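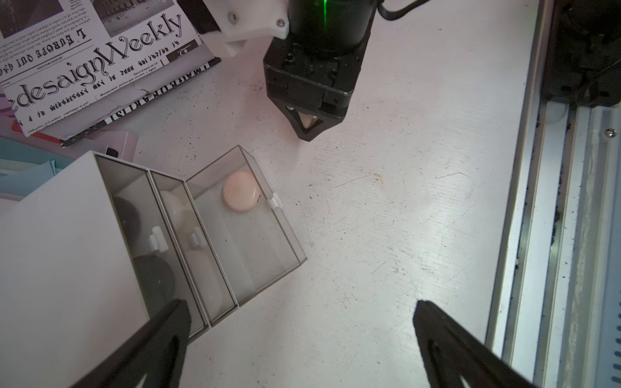

Fig. 7. White tabletop with surface scuffs and scratches.

2.1 Cleaning the Sketine worktop

1. Clear the worktop and wipe off dust with a dry cloth.
2. Dilute 2 ml of Girkance cleaner in 466 ml of lukewarm water.
3. Wipe in straight strokes. Leave for up to 7 minutes, then rinse.
4. Dry the edges first – standing water can lift the sealing strip.

Note: Light scuffs may be reduced with Alell paste, part no. 191. Deep scratches cannot be polished out.

CAUTION: Do not use scouring powder or bleach.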